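Brumcombe Chamber Singers Name New Director, Plan Tundard Recording

The Brumcombe Chamber Singers have appointed Hemi Mahuika as their next music director. He takes up the post in August and will lead the group's first rehearsals of the new season that month.

Mahuika succeeds Bernd Dreßler, who is stepping down after 7 seasons. Dreßler will stay on the artistic staff as a guest conductor for the winter program and has agreed to finish editing the choir's performing edition of Oosthuizen's "Evening Canticles," a project he started in his second year.

"I was looking for singers who read well and argue about vowels, and I found them," Mahuika said. "Bernd has left me a choir that listens. My job at the start is to learn what they already do and leave most of it alone."

Mahuika comes to Brumcombe from Tundard, where he directed a youth chorus and taught voice and score reading. He trained first as an organist and took up choral conducting after filling in for a colleague on a tour. His audition with the Singers covered two rehearsals and a short open performance, with music by Byrd, Brahms and Stanford, along with a new setting of a lullaby by Lahcen Belkadi.

Belkadi, a composer who has written for the group before, has been asked for a larger piece to open the season. The work, titled "Brukia," is for double choir, cello and hand drum, and runs a little under half an hour. The text is drawn from letters Belkadi's grandmother wrote to her sisters, which he translated and cut down himself.

"The two choirs don't trade phrases the way people expect," Belkadi said. "One of them is usually late with the news. The second choir hears something four bars after the first one has stopped caring about it."

The cello part will be played by Abdelilah Metwally, who performed with the Singers in last season's concert of Lenten music. Belkadi said he rewrote much of the solo line after hearing Metwally play in the church, where low notes carry farther than they do in most halls. The drum part has not yet been cast.

The opening concert will be given twice, at 3 p.m. and again at 7:30 p.m. The second half of the program will include Brahms's "Warum ist das Licht gegeben," two Stanford motets and a group of American shape-note tunes. The church seats 342, and the Singers have sold out their opening concert in each of the last two years. Subscribers can choose either performance when they renew. Single tickets go on sale after the renewal period closes.

Keegan Tapsell, the choir's general manager, said the decision to add an afternoon performance came from audience requests. Many longtime listeners prefer not to drive at night, and families with young children had asked for an earlier start. The afternoon concert will run without an intermission and will leave out the shape-note set.

Tapsell also confirmed that the Singers will record "Brukia" in Tundard following the concerts. The sessions will take place in a former grain exchange with a wooden floor and a high plaster ceiling, which Mahuika has used for recordings with his youth chorus. The first pressing will be 1000 compact discs, with a download edition released on the same day. Dreßler will produce.

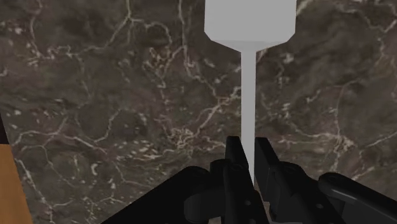 Money for the recording comes from ticket income and from individual gifts. Tapsell said 73 donors have contributed so far, most of them current or former subscribers, and that the session costs are now covered. Printing and rehearsal pay for the added singers still have to be found. Donors who give before the sessions will be listed in the booklet unless they ask to be left out.

Auditions for the coming season will be held before rehearsals resume. There are openings in every section, and the need is greatest among second altos and low basses, who are divided for long stretches in the new work. Singers should prepare one piece in English and one in any other language, and should expect some sight-reading. An accompanist will be provided. Applicants who have sung with the group in the past three seasons do not need to audition again but should tell the office whether they plan to return.

Rehearsals run from 7 p.m. to 9:30 p.m. in the parish hall beside the church. Scores for "Brukia" will be handed out at the first rehearsal, and a pronunciation recording made by Belkadi will be sent to singers ahead of time.

Dreßler's last concert as director drew a full house this spring and closed with Rheinberger's "Abendlied," sung from the aisles. He said he plans to spend the summer on the Oosthuizen edition, which has been held up by differences between the manuscript and the parts used at the first performance. In several places the tenor line in the parts is a third higher than in the composer's score, and he has not decided which version to print.

The Singers expect to perform the complete canticles from the new edition in the spring, with Mahuika conducting.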